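Chapter 14
Painted Surfaces: Inspection, Cleaning and Touch-Up

Before You Read
Surface, sheen, cast, blotch, substrate, feathering

A plain painted surface is the largest thing in most rooms and receives the least attention. Walls, ceilings and built-in tops are cleaned when they look dirty and painted when cleaning no longer helps. This chapter deals with the work that falls between those two points. Students who complete it will be able to inspect a pale surface, record what they find, choose a cleaning method and decide whether a repair is needed.

The chapter follows the order of work used at the Arncombe training house, where Hadiza Odukoya taught the finishing course. Her students began each August with a single room and a notebook. They were not permitted to open a can of paint until the notebook was complete. The forms printed at the end of the chapter are adapted from that course.

14.1 Color and Light

Gray paints are seldom neutral. Most contain a small amount of another color, and this becomes noticeable when the light changes. A gray that appears cool beside a north window may appear pink or mauve under a warm lamp. For this reason, a surface should be inspected twice, once by daylight and once with the room lights on. The inspector should note the light source beside every entry.

Distance also matters. Stand 2 meters from the surface for the first inspection and look for broad changes in tone. Then move close. At short range the eye loses the edges of the room, and slight differences become harder to judge - a faint patch may seem to vanish altogether. Mark its position with low-tack tape before approaching.
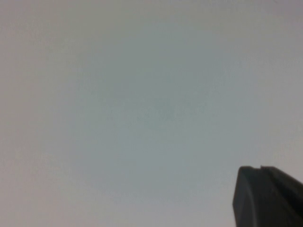 Blotches with soft borders are the most difficult to classify. They may result from uneven paint, from an old repair, from handling or from moisture behind the coating. Shadows can produce a similar effect and should be ruled out first by moving the lamp. If the patch remains in place, clean a small test area with water and a soft cloth, wait 30 minutes and inspect it again. Do not sand at this stage. Where sanding is later required, 600 grit paper is used for the final pass only.

14.2 Choosing a Cleaning Method

Cleaning begins with the mildest method that is likely to work. Dry dusting comes before damp wiping, and damp wiping comes before the use of any detergent. Flat finishes mark easily when rubbed, while glossier finishes tolerate more pressure. Record the finish on Form A before proceeding to the exercises.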